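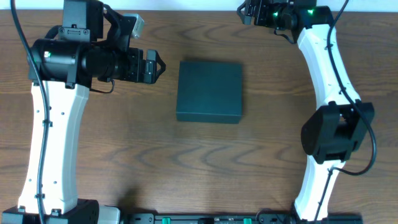

Station 3, lid closed, both arms up.

Ticket: Drodside cell rules, box and candy task
Opened by: Ashton Kingi
Status: open
Date: 28 December 2019

Problem: the Trirnitz checklist says both grippers must be "clear of the work" before an operator reaches in. It doesn't say how clear. Two people read it two ways at station 3, and each signed the sheet.

Tried so far:
- Asked Eren for the source of the wording. They sent back the same checklist with a new cover page.
- Looked up the July revision. It has 9 items on labeling and one on reach-in.
- Proposed a fixed distance of 90 mm from any part of the box, lid included. Tapsell says the lid doesn't count. I don't buy that - a lid folded back takes up table space the closed box never did.

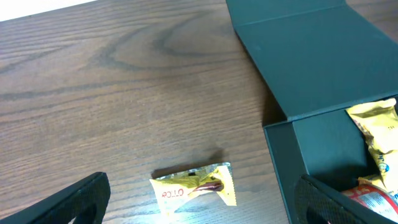

Wrist view, station 3, lid open, candy between the fingers.

With the lid back, a rule measured from the closed box is no use to anyone. The right finger already overlaps the front of the box in this view, and the checklist has no line for that either.

I also doubt the status lights should be a sign-off item. Green on the housings gets ticked as "safe", and I can't find a document that says green means safe to reach in.

Requested: one number, one drawing with the lid open, and the lights item removed until Eren can show what it is based on. Until then I'm not signing reach-in for station 3.

Waiting on: Eren, Tapsell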